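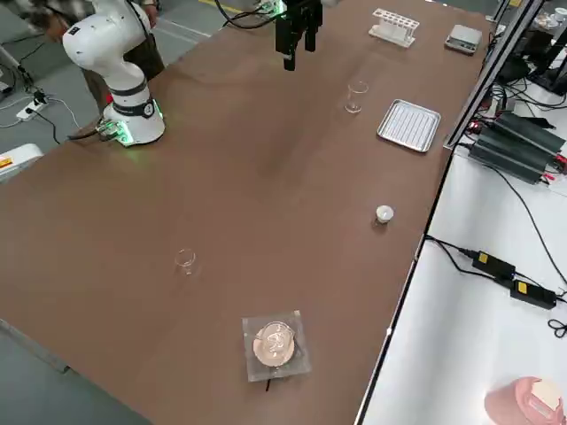
3 min read

Apr 19, 2022

Rarncombe's old joinery to reopen as a shared craft workshop this November

The former Modero joinery on the edge of Rarncombe is coming back to life! Furniture makers, upholsterers, instrument repairers and complete beginners will share the building from November, when it opens under a new name, Taditar.

The project is led by cabinetmaker Esko Kuusisto, who served his apprenticeship in the building and has wanted to work there again ever since the last saw was switched off. He has signed a 15-year lease with the owners, the Jääskeläinen family, and work on the roof has already begun.

"I learned to cut a dovetail by the big north window, and I learned to sweep a floor there too, mostly the second one," said Esko. "It's a lovely building to make things in. The light is good all day and you can get a full sheet of board through the doors without taking the skin off your knuckles. I can't wait to hear people working in it again."

Taditar will have 40 benches on the ground floor, with a machine room behind them and a timber store in the old drying shed. Upstairs, where the joinery once kept its drawing office, there will be 4 smaller rooms for quieter trades such as bookbinding, caning and violin repair. The drawing office cupboards are staying, along with the pencilled sums on the inside of their doors.

Benches can be rented by the month or by the day. Members will have their own lockers and can leave a job clamped up overnight, something anyone who has tried to glue a chair together on a kitchen table will be glad of. Day users will be able to book the machine room once they have done a short safety session, and hand tools can be borrowed from the front desk.

Evening classes start in the opening month. The first programme covers sharpening, simple joints, rush seating and mending furniture, with a family morning for making bird boxes. There's also a longer course, taught by Esko himself, in which each person builds a small side table from rough boards to final coat of oil. Nobody needs to have held a chisel before (and people who have, but badly, are especially welcome).

Much of the timber for classes will come from trees that have fallen or been taken down close to the town. A good stack of ash and sycamore is already drying in the shed, and there is a single enormous walnut plank that Esko is refusing to let anyone cut until he has thought about it for a while longer.

So far 66 people have put their names down for a bench or a class. They include a retired boatbuilder, two sisters who restore rocking horses and a baker who would like to make his own dough troughs.

"People keep stopping me in the street to tell me about a wardrobe their grandfather made here," said Esko. "I'd love to see some of those pieces come back through the door, whether they need mending or not. If you've got one, please bring it in and show us."

An open day will be held shortly before the workshop opens, with turning and carving going on throughout, tea from the old canteen hatch, and a display of furniture and tools lent by families in the town. Anyone with Modero photographs, catalogues or pattern books to lend is warmly invited to get in touch.

Bench rental and class places can be requested now at the joinery gatehouse in Rarncombe, where printed programmes are also available. Interviews with Esko Kuusisto and visits to the building can be arranged through the Taditar office at the same address.

ENDS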